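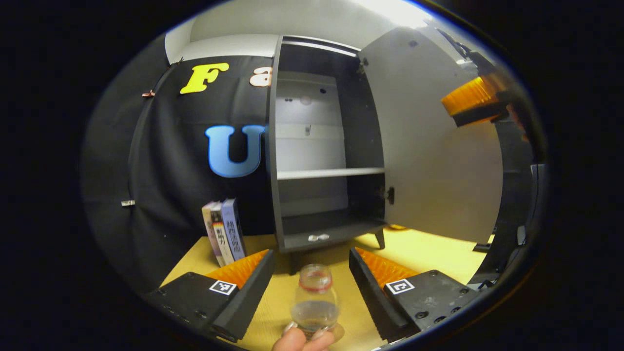

Somebody on second shift wanted to know whether the grippers mean we all get sent home in October. It was the first question in the box, and the next few were the same question with more swearing, so it goes first.

Questions about the grippers
Calelley site, packing and returns. Updated Sep 4, 2025

Are we getting sent home in October?
No. October is when the first automated bench starts handling small glass on its own. The bench needs people to load it, clear it and tell it when it is being stupid. Head count in packing stays where it is through the end of the contract with Owino. What happens after that contract is a fair thing to ask, and the answer is that management doesn't know either. They have been asked to say so in writing.

What is Skivisine?
The name of the program. It came from a consultant. It doesn't stand for anything, and guessing has not been productive, although the guesses taped up by the time clock are worth a read.

Why are people doing the job with a gripper in their hand?
The arms learn from recordings of a person doing the task. You hold the gripper, you pick up the jar, you put it in the cabinet, you do it again. The camera on the tool records what the tool sees. Yes, your hands already knew how to do this without help. That is more or less why you were asked.

How long is a recording shift?
Three hours at the most, with a break in the middle. After that you go back to your normal station. If your wrist hurts before then, put the gripper down and tell your lead. You do not have to finish the set.

Is it optional?
Yes. There is a sign-up sheet. If someone has been "volunteered" by a supervisor, that is a different thing and we would like to hear which supervisor.

Do I get paid extra?
You get the trainer rate for every hour on the bench, the same rate you get for showing a new hire how to tape a box. The first offer was a mug. It did not go over well, and the trainer rate followed.

Do my mistakes count against me?
No. Dropped jars, crooked jars and jars put on the wrong shelf are marked as bad takes and that is the end of it. They don't go on your rate sheet. Please don't redo a bad take by nudging the jar into place with your sleeve, as one day the arm will be expected to have a sleeve.

Is the camera watching me?
It points where the gripper points, so mostly it gets fingers, glassware and the table. Fingers show up, and sometimes a forearm. There is sound on the older units and it is supposed to be switched off. Check the switch yourself. Recordings can't be used for discipline, and that line is in the agreement posted in the break room, section 5.

Who keeps the recordings?
Clernent, the company that builds the arms. They can use them to train machines for this site. Using them for other customers takes a separate agreement, which hasn't been signed. You can ask to have your takes deleted up to 32 days after you make them.

Am I training my replacement?
Some version of this came in 10 times. The bench is meant to take over shelving small jars and bottles, and if it works, fewer people will spend all day shelving small jars and bottles. The promise on paper is that those hours move to inspection and repacking, with training on paid time. We can hold them to the paper. We can't tell you that you'll like inspection. Those of us who have done it find it quieter, and the chairs are better.

What will the arms be bad at?
Clear things, shiny things, soft things, anything wedged behind a door, and returns in general. People send back jars with lids from other jars. Expect to be called over a lot at first.

Will the line speed go up?
Not during the trial. Any change afterward needs notice and a fresh look at the rates for the people working beside the bench. Nobody should be keeping pace with a machine that doesn't need to use the restroom.

What do I do if an arm stops?
Leave it alone until the light on the base is solid, then hit the call button. Don't reach in to save the jar. We have plenty of jars.

Can I name it?
There is no policy on this. Two of the names already submitted cannot be printed, and one belongs to the plant manager.

I have a question that isn't on here.
Put it in the box next to the time clock, or catch one of us at shift change. You don't have to sign it. New answers go up on this page when we have them, and if we don't have one we'll put the question up anyway so you can see who hasn't answered it.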